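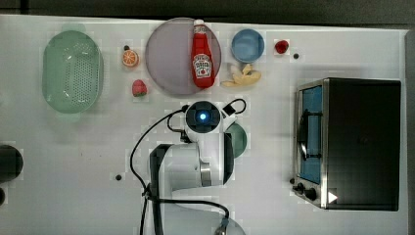

Fovstead Mysteries is looking for early readers for a new crime novel, and we would love to hear from anyone who reads whodunnits the way other people eat crisps. The book is The Pliltier Inheritance by Chiến Mai, the second to feature Inspector Bùi, and it is set almost entirely in the kitchen and back rooms of a failing seaside hotel. Chiến is very good on ordinary objects. A pale green colander with a little tab handle at each end could sit on a white table for half a chapter before you realised you ought to have been paying attention to it, and that is the sort of thing we want you to watch for!

We need 15 readers. You will get the full manuscript (it runs to 17 chapters at the moment, and chapter nine may well be split) as a printed copy or a file for your e-reader, whichever you like better. You then have four weeks to read it and fill in our questionnaire. Some of the questions are simple, such as who you suspected and when you changed your mind. Others ask for a bit more – whether the inspector's sister feels like a real person, or whether the business with the ferry timetable makes sense on one reading.

Please stop at the end of chapter 12 and write down the name of your murderer before going on. We really do mean this. With the first book, Zernel, half the readers sailed past the stopping point and then couldn't remember what they had thought, and Chiến had to guess.

You don't need any experience in publishing, and you don't need to have read Zernel. In fact we are keeping a few places for people who haven't, so do tell us either way. You should be 18 or over and happy to keep the ending to yourself until the book comes out in March. There is some violence, none of it drawn out, and one chapter deals with the death of a parent.

We can't pay a fee, but every reader receives a signed hardback and is thanked by name in the acknowledgements, unless you would prefer to stay anonymous. There will also be an evening online with Chiến once the forms are in, and last time it went on for 2 hours longer than planned – bring a drink.

To apply, send us a short note through the contact form with "Early reader" as the subject. Tell us the last crime novel you enjoyed, the last one that annoyed you, and why. A few lines on each is plenty. Applications close on August 15, 2025 and we will reply to everyone the following week.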